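Housekeeping Skills 4 – Handout for Week 56 of the Brarbridge Program
Unit: The Bathroom Sink
Instructor: Jocelyn Villanueva

Welcome back! Last time we did mirrors and faucets, and now we get to my favorite fixture of all (yes, I have one) – the sink that sits on top of the counter.

Why it gets its own unit
A vessel sink has an outside as well as an inside, and the outside is where most of us lose points on inspection. Soap runs over the rim, dries down the back and collects where the bowl meets the counter. Get that seam clean and the whole room looks brighter!

Order of work
Clear the counter and put your supplies in the tray.
Rinse the bowl and wipe out hair.
Spray, then wait. Read the label for the time.
Brush the rim first, rear side included, then work down to the drain.
Rinse, wipe, and dry the seam with a fresh cloth.

Use a small brush. The big ones are great for tubs, but they bump the wall and skip the tight spots.

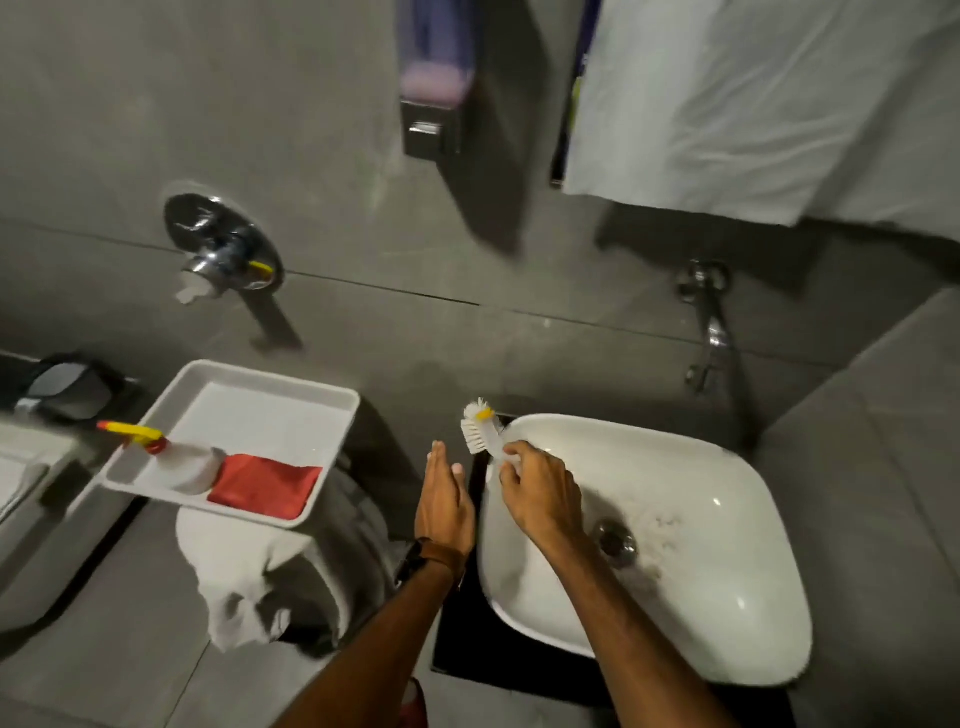
Fig. 1. Small brush at the rear rim, suds in the bowl, spray bottle and red cloth in the tray.

Dark counters show every dried drop, so buff them last – and look from the side, with the light on.

For next class: read page 33 and practice on one sink at home. Yeison Huanca has spare brushes in room 245.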